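12/06/2006, Monday

Back at the bench after the weekend, or back at the bed I should say, as the bench is still buried under the Nulstead samples and the spare room has become the folding room for the time being. I have been meaning to write this up properly for the colleagues who keep asking how the knitwear pages of the Tolaler care booklet are coming along. The short answer is slowly, but I am enjoying it more than I expected to!

The trouble with the booklet as it stands (the August draft, the one with the coffee ring on my copy) is that every garment in it is folded on a hard flat table. That's lovely if you have one. Most people I know fold on the bed, with the covers still rumpled and the rest of the pile right there beside them, and a soft surface changes the job quite a lot. A knit sinks into the bedding a little, the hem drags when you pull it over, and the neckline bunches up no matter how sweetly you talk to it. So the brown knit is my test piece for this chapter, and the bed is my table, flowers and all. 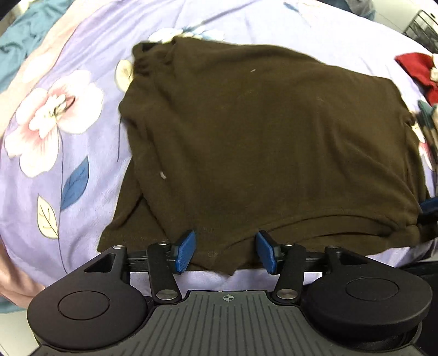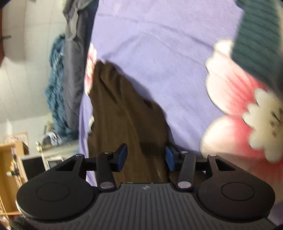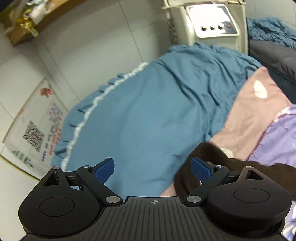

Notes on method, while I still remember them. I tried the thirds fold from the draft first, sleeves in and then sides in, and on the mattress it wants to spring open again before you get to the bottom half. What I like better is to smooth the whole thing from the middle outward with a flat hand, tuck the sleeves straight down, and bring the hem up in one go – a slow one, with the other hand resting on the fold so the under layer comes along too. If the hem band ends up running straight across, the rest usually looks fine. If it's crooked, it is quicker to open everything up and start over than to fuss at the corners. I fussed at the corners for most of the morning before admitting this to myself.

The neckline is still my weak spot. There is simply more fabric up there, and a thick knit won't lie down the way a T-shirt will. I wonder if we should tell people to fold the neck under first, before the sides. The Thammasiri leaflet does it that way for cardigans, I think, though I can't lay my hands on my copy to check (if one of you has borrowed it, no hard feelings, but I would like it back).

Also to sort out: lint. Dark brown shows every speck and I keep stopping to pick things off. A line about giving the piece a quick brush before folding would be worth the space.

Space being the other headache. Zenatton want the knitwear section kept to 1,850 words, and the whole booklet to 3,000, which leaves precious little for bed linen and I have a great deal to say about bed linen. Quilts alone could eat that up. My feeling is that quilts with any kind of trim need their own paragraph, as folding the edge inward keeps it from catching, and I'd gladly give up the bit on handkerchiefs to make room. The handkerchief bit is 187 words at present and I wrote it, so I think I'm allowed to cut it.

One thing I noticed only by doing it over and over is how much the height of the bed matters. Standing, my back was complaining well before lunch. Kneeling beside the mattress on a cushion is far kinder, and you can sight along the fold better too. Worth a sentence near the start of the chapter, page 5 or thereabouts, where we talk about getting set up.

Tomorrow: neck-under-first on the same brown knit, then again on something lighter to compare. Must wash the gray cardigan tonight if it's going to be dry in time. Ask about the drawing for the sleeve step, the arrows point the wrong way in the proof.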